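The Last Bus to Millelden

The bus from Munport broke down at the top of the hill, a little after nine in the evening. The driver tried the engine four times and then turned off the lights to save the battery. She told us another bus was coming from Birkoton. It would be an hour, maybe more.

There were five of us on board. I had a box on my knees with my father's clock in it. I had been to Munport to sell it and had come back with it. The man at Andreadis had offered me 25 pounds, and he had said it kindly, which made it worse. My father always told us it was worth 1,000. He told us that every January, when he took it down to oil it, and none of us ever asked him how he knew.

An old woman across the aisle asked what was in the box. I told her. She asked if it worked, and I said it did but it ran slow.

"How slow?"

"Sixteen minutes a day."

"You could live with that," she said.

The driver said there was a shop down the road that stayed open late, if anyone was thirsty. I left the clock on the seat and the old woman said she would watch it. I walked down in the dark with my hands in my pockets.
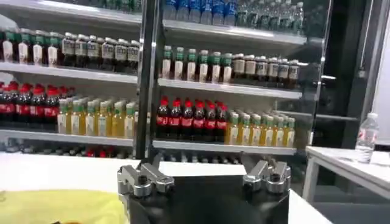

Short Stories

The shop was bright after the road. I stood at the fridge for longer than I needed to. I was thinking about what to tell my sister. She had wanted the clock sold and the money split, and she had already spent her half on paper - a new coat, the gas bill, a present for her boy. She believed in the 1,000. I think I had stopped believing in it some years before, but I had still carried it all the way to Munport with a blanket round it.

I picked out two bottles of water and paid. The girl at the till asked if I was off the bus. I said yes. She said it broke down there a lot, it was the hill that did it.

On the way out I rang my sister. It was nearly ten and I could hear her television.

"Well?" she said.

I had meant to give her the real figure. What I said was that they had offered 500 and I had turned it down.

She didn't speak for a bit. Then she said, "Good. It's worth twice that."

"That's what I thought," I said.

"Dad would have walked straight out."

"I did walk straight out."

She laughed, and the television went quiet, and she asked where I was. I told her about the hill and the bus. She said she would leave the back door open and there was soup. 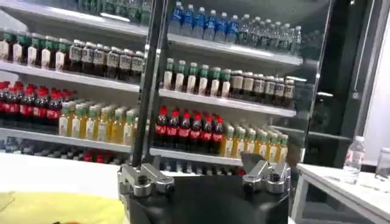
The Clock

When I got back the old woman had the box on her own lap. She had not opened it. She had her head bent down close to the lid.

"It's a nice sound," she said.

I gave her one of the bottles and she tried to pay me for it, and I wouldn't let her. We sat and drank our water. The driver was outside on the step with her coat on, looking down the road towards Birkoton.

"Did you get a price for it?" the old woman asked.

"Twenty-five pounds."

She nodded. She moved the box back over to me, carefully, with both hands under it, and I put the blanket round it again. Then there were lights at the bottom of the hill and the driver told us to get our things together.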